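Home | Collections | Tabletop | Entryway | Gallery | Contact

Gallery: Catchall bowls and key storage

Filed under: Small Ceramics, Entryway, Product Notes

Posted 13 Jan 2025 - 2,126 views - 14 shares

This page covers the eggshell-form bowl from the Vundcombe group, considered as a place to put keys. The group is listed in the Indeseo catalog under decorative ceramics, although most buyers use these bowls on a hall shelf. The notes deal with shape, rim finish and load. Prices and stock are kept on the collection page.

The form is a white ceramic shell with an irregular rim, finished with a metallic silver band. The glaze is glossy inside and out. A jagged rim has one practical effect: the usable depth is set by the lowest point of the edge, so a large set of keys should be placed with the heaviest ring at the center of the bowl and the tags folded inward.

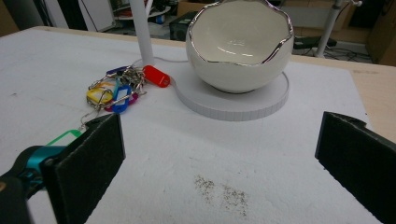
Key sets with plastic tags take up more room than their weight suggests. The tags do not nest, and a short length of chain will usually end up over the rim. Where a set is carried daily, split it: house and car keys in the bowl, everything else on a hook. Color-coded tags are worth keeping either way. Red, yellow and green can be told apart at a glance in a dim hallway; dark blue and purple are easier to confuse and should go on keys that are seldom needed.

Metal on glaze is the main source of wear. Steel keys leave gray marks on a white interior. These are deposits in most cases and come off with a mild paste cleaner and a soft cloth. Keep the paste away from the silver band - abrasives will dull it, and the finish cannot be restored at home. Do not microwave any piece with a metallic rim.

A felt disc in the base reduces both noise and marking. We cut ours at 60 mm from Avix adhesive felt. Leave it unglued if the bowl will be washed often.

For placement, allow a flat ring of clear surface on all sides of the base. Narrow shelves are a poor choice, as a rounded bowl is easily pushed by a sleeve or a bag strap. The Bech wall shelf is deep enough. The shallow version of the same shelf is not.

The plain-rim bowl will be added to this gallery in March. Catalog reference for the eggshell form is 3,068; the plain rim is 1,972.

Tags: key bowl, eggshell, silver rim, white glaze, hallway

Share | Save | Print | 3 comments

Previous gallery | Next gallery | Back to Tabletop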